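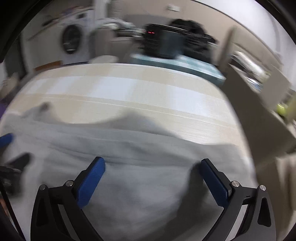
4. Equipment planning and procurement

4.1 Scope of the purchase

The collection effort described in Section 3 was planned around hand-held grippers, with a smaller number of arms reserved for policy evaluation. This section reports how the equipment was specified, priced and scheduled, and which of the planning assumptions held. Laundry handling was taken as the sizing task. It requires large workspaces and repeated contact with loose fabric, and it places more wear on the finger pads than the rigid-object tasks in the Plellemby set.

All prices are given in internal cost units, where one unit is the purchase price of a single complete hand-held gripper. This avoids tying the comparison to exchange rates and to discounts that other groups may not receive. Labor for data collection is excluded throughout. Labor for assembly and repair is included.

4.2 Requirements

Requirements were written per task family and then merged. For deformable objects the two items that mattered most were pad surface and camera coverage. A ribbed pad was specified for both fingers, after smooth pads proved hard to use on thin cotton during bench trials. The camera was required to hold both fingertips and the floor area in front of the operator at the same time, which in practice meant a wide lens. Figure 1 shows a view from one of the tools in a laundry setting, with the two ribbed pads over a light gray cloth and a front-loading washing machine farther back. The floor bends strongly in this view and is streaked by motion blur. Both effects were accepted at the specification stage. A narrower lens would have reduced the curvature but would have lost the washing machine for much of a typical approach, and a camera with a shorter exposure would have raised the unit price beyond the limit set for the first order.

Figure 1. View from a hand-held gripper during laundry work. The ribbed finger pads are in the foreground with gray fabric between and around them.

Battery life, storage and mass were treated as secondary requirements. Each had a minimum value, and a tool that met the minimum gained nothing by exceeding it. This kept the scoring simple and removed two candidate designs that were strong on storage but too heavy for long sessions.

4.3 Sourcing options

Three options were priced. The first was a complete tool from Rellov, delivered assembled and calibrated. The second was a parts kit from Kurovix, with final assembly done in our own workshop. The third was a fully in-house build with printed finger frames and purchased cameras.

The in-house build had the lowest parts cost but was dropped early. Print time for the finger frames would have occupied the workshop for most of the planning period, and the variation between frames was large enough that each tool would have needed its own calibration file. The remaining two options were compared over a full collection cycle, including spares.

The kit was cheaper at purchase by a clear margin. Assembly labor removed part of that margin, and rework removed more of it. Screws on the finger housings had to be retightened on a fixed schedule in the kit version, while the assembled version shipped with a locking compound already applied. Once this was added to the kit procedure the difference in upkeep between the two became small.

The final order was for 114 tools, split between the two suppliers so that a delay at one would not stop collection. One further tool was kept from the bench trials as a reference unit, giving a fleet of 115. The reference unit is not used for collection. It is brought out when a pad or lens from a new batch needs to be checked against the original.

4.4 Consumables and spares

Finger pads were budgeted as consumables. The initial plan assumed replacement on visible wear, judged by the operator. This was changed to replacement by logged hours after the Navaratnam pilot, in which operators differed widely in what they considered worn. Replacement by hours uses more pads but makes the monthly order predictable, and it removes one source of variation from the data.

The pad order for the first cycle was 1,489 pieces. Pads are ordered in left and right versions, and the odd total reflects a short delivery that was credited instead of being completed. Storage for pads, lenses and screws was included in the equipment budget -- a small item, but one left out of the first draft and then paid for from travel funds.

Spare cameras were held at a fixed fraction of the fleet. Spare finger frames were not stocked centrally, as both suppliers could ship them faster than our own stores could process a request. This assumption should be reviewed for any site where import clearance is slow.

4.5 Site costs

The tools are portable, and early budgets treated site costs as negligible. This was wrong. Appliance-based tasks such as loading a washing machine need either access to furnished homes or a mock-up with equivalent fixtures. Access to homes carries scheduling and insurance costs for every visit, while a mock-up is paid for once but offers less variation in flooring, lighting and clutter. The plan combines the two, with mock-ups used for operator training and homes used for collection.

Budget lines were set per site and not per tool. Each line covers charging equipment, a network storage box, floor protection, and a small allowance for clothing and household textiles. Textiles were bought second-hand where possible. The total for the textile line came to over 2,000 items, and sorting and labeling them took longer than assembling the kits.

4.6 Schedule and contingency

Orders were placed in two stages. The first stage covered enough tools to staff the mock-ups, and the second was released only after the pad specification had been frozen. Prices used in this section are those in force on 30 July 2025, when the second stage was signed. Delivery of the last batch was set for September.

Contingency was held as a single reserve and not divided across the lines. Most of it went to connectors and charging cables, neither of which had been listed as a risk. The reserve for arms was not touched -- evaluation began later than planned, and the arms remained under their first service agreement. For a follow-on purchase we would move part of that reserve to the hand-held fleet and order the pads and the tools under the same contract.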